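Section 6. Setting up the dish-rinsing table with two arms

Read sections 1 to 5 before you start. At this point both arms must be assembled, their motors must have their IDs, and the leader arms must follow without shaking. If one joint is still shaking, return to section 4. It will not become better with water near it.

This section was written by Vilhjálmur Dalsgaard after the build in our shared workshop, and Waldemar Pawłowska tested the steps on his own kitchen table at home. Where our two tables are different, we say so.

6.1 What you need

Two assembled follower arms with grippers
Two leader arms
Two power supplies, one for each pair of arms
One Sivetti hub with its own power
Two trays with raised sides, one for water and one for putting down the clean plates
Light plastic plates for children, without a heavy foot
Screw clamps for the arm bases
Cable clips
Two dry towels

Do not use ceramic or glass plates for the first weeks. The grippers hold them well until the moment when they do not.

6.2 Prepare the table

1. Choose a table that does not move when you lean on it. A folding table is not suitable.

2. Clamp the bases of both arms. Tighten each clamp by hand, push the arm at the shoulder in all directions, and then tighten again.

3. Put a plain panel behind the work area, so that the cameras do not see the rest of the room. Waldemar used a painted board. Cardboard is also good.

4. Place the water tray where both grippers can reach its middle. Test this with the power off, moving the arms by hand.

5. Place the second tray directly beside the first one.

6. Mark the corners of both trays on the table with a pencil. You will need these marks each time you take the trays away to empty them.

Note: Trays of two different colors are easier for the operator. When both of ours were white, we put plates into the wrong one again and again.

6.3 Cables

CAUTION: Disconnect both power supplies before you touch any cable.

1. Lead each motor cable along its link and fix it with a clip. Leave a loop at the wrist, big enough for the full turn of the wrist joint.

2. Turn the wrist by hand to both ends. If the cable becomes tight, make the loop bigger.

3. Check that the loop does not hang into the water tray when the arm is in its lowest position. Check this for both arms.

4. Keep the Sivetti hub and the power supplies off the table. We put ours on a shelf at the height of 85 cm, higher than the tabletop. A cable should go down from the shelf and then up to the arm, so that drops cannot run along it into the hub.

CAUTION: The motors are not waterproof. The fingers may become wet. The wrist and everything behind it must stay dry.

6.4 Water

1. Fill the water tray to a depth of 2 cm and no more. Use cold water without soap.

2. Put one plate in the water and press it down with your hand. If water comes over the side, take some out.

3. Lay one towel in front of the operator. Keep the other one for the table.

6.5 First run with one plate

1. Connect the power supplies. Wait until the indicator of each arm is lit.

2. Start the Cevonel control program and choose the profile for two arms. Set the speed limit to 20 percent.

3. Bring both arms to the rest position with the leader arms.

4. Take the plate by its rim with the left gripper. Do not close the gripper more than necessary. A soft plate will bend and then jump out.

5. Bring the right gripper to the opposite side of the rim. The two wrists should not touch each other.

6. Lift the plate slowly above the water tray and tilt it, so that the water can run off into the tray.
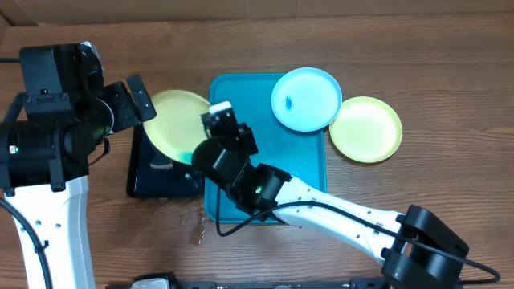 Fig. 6-1. Plate tilted between the two grippers, above the dark tray.

7. Hold the plate over the tray until it stops dripping. Then open the right gripper and move this arm back.

8. Put the plate down in the second tray with the left arm.

Note: Some water on the table is normal. Stop and wipe it before it reaches a base or a clamp.

6.6 If something goes wrong

The plate slips from one finger. Put a strip of thin rubber on the inner side of the finger. We used Oner tape and changed it when the edge came up.

The two arms pull against each other. Lower the gripping force of the right arm first. The left one should lead.

An arm stops and its motor is warm. Switch off the power and wait. Frandsen horns with a loose center screw gave us this problem in July, so check the screw also.

6.7 After each session

1. Move both arms to rest and disconnect the power.
2. Dry the fingers and look for drops under the gripper brackets.
3. Empty the tray. Do not leave the water in it overnight.

Continue with section 7, Recording.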